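Wartung und Einrichtung des humanoiden Systems im Versuchsbereich Clenura

Im April wurde der zweiarmige Roboter im Versuchsbereich Clenura planmäßig gewartet und für den Einsatz an Aufbewahrungsmöbeln neu eingerichtet. Die Arbeiten sind Teil des Vorhabens Pakedora, in dem Greif- und Öffnungsbewegungen an handelsüblichen Schränken untersucht werden. Das System steht den beteiligten Arbeitsgruppen wieder zur Verfügung.

Die planmäßige Durchsicht ist nach jeweils 200 Betriebsstunden vorgesehen. Geprüft wurden die Gelenkmodule beider Arme, die Fingerantriebe und die Zugentlastung der Kabel am Rumpf. Am linken Handgelenk war ein Modul auszutauschen; das Ersatzteil lieferte die Firma Hirnex. Im Anschluss wurden die Nullstellungen sämtlicher Gelenke neu eingelernt und unter der Vorgangsnummer 2909 im Gerätebuch abgelegt.

Für die Einrichtung am Arbeitsplatz dient ein weißer Kunststoffschrank auf Rollen, an dessen Frontseite ein Schlüssel im Schloss steckt. Seitlich ist ein Korb aus weißem Drahtgitter angebracht. Beide Hände werden vor dem Schrank über dem Boden positioniert, bevor die Bewegungsfolge freigegeben wird - auch nach kurzen Unterbrechungen. 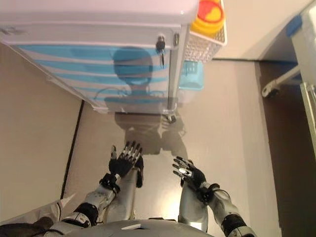
Hinweise für die Nutzung

Vor Beginn jeder Sitzung ist ein Referenzlauf von 60 Sekunden durchzuführen. Weicht eine Gelenkstellung vom hinterlegten Wert ab, ist der Betrieb einzustellen und die Gerätebetreuung zu verständigen. Eigenständige Änderungen an den Parametern der Hände sind nicht zulässig.

Kabel sind so zu führen, dass sie außerhalb des Schwenkbereichs der Arme liegen. Die aktualisierte Betriebsanweisung - nunmehr Fassung 4 - liegt im Raum Cabrera aus und ersetzt alle früheren Ausgaben. Buchungen erfolgen wie bisher über den Gerätekalender.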